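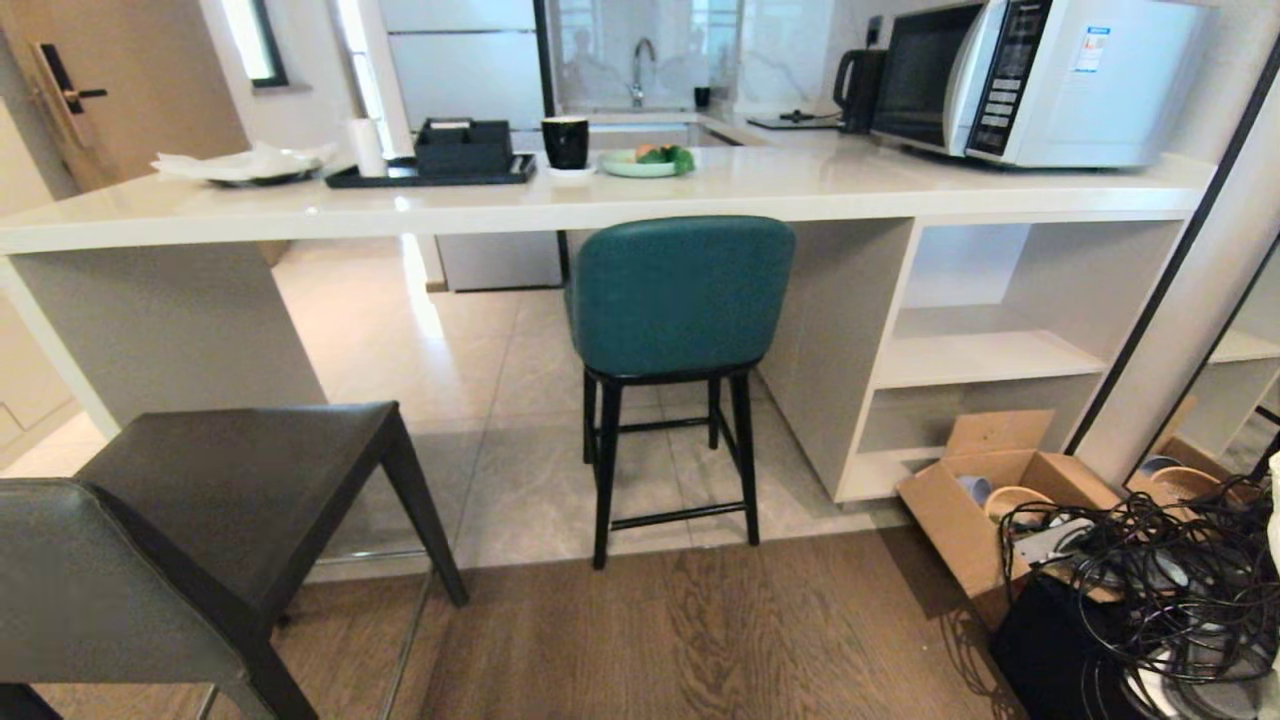 Bar stools at the kitchen counter.

How to get a petition in front of Trernow council (and not have it bounced)

Quick write-up, as I keep getting asked. Covers paper and online petitions to Trernow District Council. Predby people, your rules are close but the numbers are different, see further down.

I've put in two of these myself. First one got sent back twice. Second one, the Desjardins Road crossing, went through first time and got debated in March. So this is mostly what I did wrong the first time round.

Before you start

Check it's the council's job. Sounds obvious. Mine wasn't, the first time: I asked the district to change a bus timetable and the district doesn't run the buses. Roads, schools, social care = county. Bins, planning, car parks, council housing, most parks = district. Allotments and the odd bench = probably the parish. If you're not sure, ring Democratic Services and read them your one sentence. They're quick and they won't argue the politics with you.

Check there isn't one already open on the same thing. If there is, they'll merge yours into it or turn it down.

Check it's not a planning application. You can't petition against a live application through this route. Those go in as comments on the planning page, one per person, and a petition with hundreds of names counts as a single comment. If it's the old Utex works you're bothered about, that's planning. Don't use this.

Write the ask

One sentence if you can. Two at most. It has to say what you want the council to DO. "We are fed up with the state of the car park" isn't a petition. "We ask Trernow District Council to resurface Mill Street car park before next winter" is.

No names of officers. No accusing anyone of anything. They'll strike out anything that could be libel and then you have to start collecting again, as people signed a different text. That was bounce number one for me.

Put the same wording at the top of EVERY sheet. Not just the first. Sheets without it get binned. Bounce number two.

Set up the sheet

Columns you need:
Full name, printed
Address with postcode
Signature
Date signed

Email is optional and I'd leave it off. Slows people down on the doorstep and then you've got data to look after.

Number the sheets in the top corner before you go out. Landscape is better than portrait, addresses are long. Ten rows to a page, no more, people's writing is big.

Who can sign: anyone who lives, works or studies in the district. If they only work here they put the work address. Under 18s can sign at Trernow, which I didn't know until after I'd turned a load of sixth formers away.

How many you need

Trernow has two levels.

44 valid signatures gets you a written answer from the relevant cabinet member, published on the website.

581 gets you a slot at full council, with a debate.

Over at Predby the debate figure is 2599, and they're stricter on work addresses. Don't mix the two up if you live near the boundary. Sort your sheets by district as you go.

Get more than you need. You'll lose some to bad postcodes, people signing twice, people signing for their husband. I aimed for 44 on the first one and got exactly that, and then they took off 3 duplicates. Had to go back out in the rain.

Paper or online

You can do both and they get added up, but tell Democratic Services at the start or they'll treat it as two petitions. The online one goes on the council's own page. They check your wording before it goes live, allow a week or so. Petitions from outside sites are accepted only if you can send the full list with postcodes, and most of those sites won't let you download it. Ask before you pick one.

Where to collect: outside the school at pick-up, the library foyer (ask first), the market if you stay off the pitches. Doorsteps between 5 and 7pm. Worst place was the station, everyone's running.

Take more than one clipboard. Take spare pens!! They walk.

Handing it in

Original sheets, not photocopies. Scan or photograph the lot first for yourself. Fill in the lead petitioner form, it's one side of A4, and staple it to the front. Take it to reception at the council offices and ask for a reciept with the number of sheets written on it. Posting is allowed. I wouldn't.

For full council the deadline is noon, ten working days before the meeting. Working days, so bank holidays don't count. Miss it and you're on the next one, which could be two months off.

They'll email when the signatures have been checked. If you drop below the line after checking you get one chance to top up, same wording, same sheets.

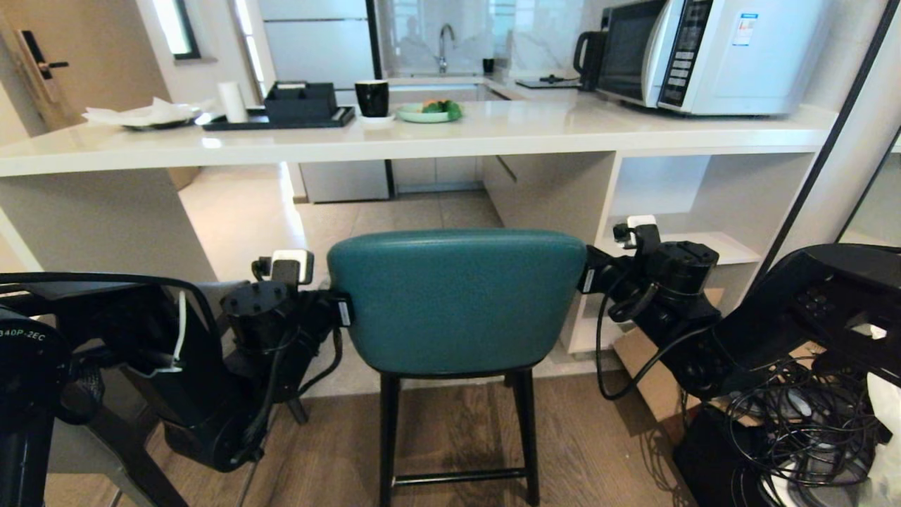
Thodoris Margaritis emailed after the first version of this page went up to say the top-up chance only applies if you ask for it in writing, and that his group lost their slot by waiting for the council to offer. Ask the same day, he said, and copy in your ward councillor. Good tip, I've left the bit above as it was but do what he says.

At the meeting

You get five minutes to speak. There's a timer and the chair will stop you mid word. Time yourself at home, out loud, then cut a bit more.

What worked for me:
Read out the ask first.
One or two true stories from people who live there, with their OK.
What it would cost, if you know. If you don't, say so.
Read the ask again.

Councillors can ask you questions after. Then they debate for up to fifteen minutes and you can't join in, even when someone gets the street wrong. Very hard to sit through. Take a friend.

Three things can happen at the end. They agree to do it. They note it, meaning nothing. Or they refer it to cabinet or scrutiny, and that's the most common. If it's referred, find out the date of that meeting before you leave the building and put it on your calender. Otherwise you won't hear.

Talk to your ward councillors beforehand, all of them, whatever party. A short email, ask attached. One of them needs to be ready to move that the council acts on it. If none of them stands up it just gets noted.

If it's refused

You get reasons in writing. You can ask for a review by the scrutiny chair, 20 working days. Only worth it if they've got the rules wrong. If they simply disagree with you, the same petition can't come back for twelve months. A written question at full council can, though, and any resident can put one of those in. Separate form, same office.

Will add the written question steps when I get a minute.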